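The **Kullitz Shield** is a knockout football competition for women's youth sides, played each season between clubs on the northern side of the county. It is contested by eight clubs and is separate from the league programme, although most of the entrants also meet in league matches. The competition is named after the Kullitz ground, where the final has been held in every season except the two in which the pitch was being relaid.

The Shield is played between December and April. Ties are decided on the day, with extra time and then penalty kicks where the scores are level. The holders receive no bye and enter the draw on the same terms as the other clubs.
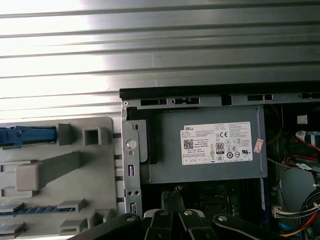 ## History

The competition grew out of a pre-season tournament played over a weekend at Skidby, in which short matches were used to give trialists a run before squads were settled. Several clubs felt that the format told coaches little about how a side would manage a full match, and a proposal was made to replace it with a winter cup. The first draw was made in the clubhouse at Skidby, and the original tie sheet is still displayed there.

Early finals were low-scoring. Skidby won the first of them by a single goal from a corner, and lost the next to Kaewsai after extra time. Heavy ground was a regular complaint in these seasons, and the semi-finals were later moved back by several weeks so that they could be played on better surfaces.

Kaewsai became the most successful club in the middle period of the competition. The club drew most of its players from its own junior section and was known for a pressing style which opponents found difficult on narrow pitches. Its run ended with a home defeat by Skidby in a semi-final that had twice been postponed for frost.

The sponsorship of Boteck, a local packaging firm, brought the first medals for losing finalists and paid for match officials from the opening round. The firm's name was added to the title for the term of the agreement, and the competition appears in some programmes as the Boteck Kullitz Shield. 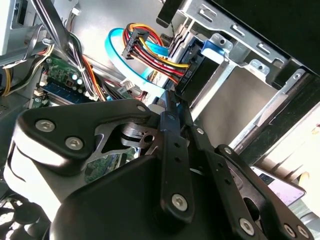
## Administration

Player registration is handled by the competition secretary, and each club must submit its squad before the opening round. A player who has appeared for one club in the Shield may not appear for another in the same season, even if her league registration has been transferred. Records were at first kept on cards, which were passed by hand between club officials and were often incomplete. They were later moved to a desktop computer, the familiar kind with metal drive bays, cables and a circuit board housed in a single case, and team sheets have been checked against the electronic register ever since. Disputes over eligibility are heard by a panel drawn from clubs not involved in the tie.

The rules allow a postponed match to be rearranged for an evening kick-off, provided that both clubs agree and the ground has suitable lighting. Where no date can be found, the home club may be asked to give up its advantage and play at the opponents' ground.

## Venue

The Kullitz ground has a capacity of 4,000, most of it standing accommodation along the far touchline and behind the southern goal. A small covered stand faces the halfway line. The highest attendance for a Shield final is 2,161, recorded when Skidby met Kaewsai in the last final before the pitch was relaid.

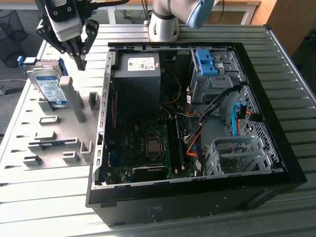
During the relaying work the final was moved to Skidby, where the playing area is shorter and the slope towards the clubhouse is more marked. Both finals held there were won by the side that attacked downhill in the second half. Attendances were lower, and some supporters watched from the bank beside the car park. The competition returned to Kullitz as soon as the new surface had been passed for play, and a drainage system installed beneath it has reduced the number of late postponements.

## Trophy

The Shield itself is a wooden plaque with silver plates on which the names of winning clubs are engraved. It is held by the winners until the following March and must be returned in good order. When the original plaque was full, a second base was added underneath in matching timber – the work was paid for by the clubs in equal shares.

A separate award is made to the player of the final, chosen by the match officials. It has been given to a member of the losing side on several occasions, most often a goalkeeper.

## See also

- Women's youth football
- Kaewsai Ladies
- Skidby Recreation Ground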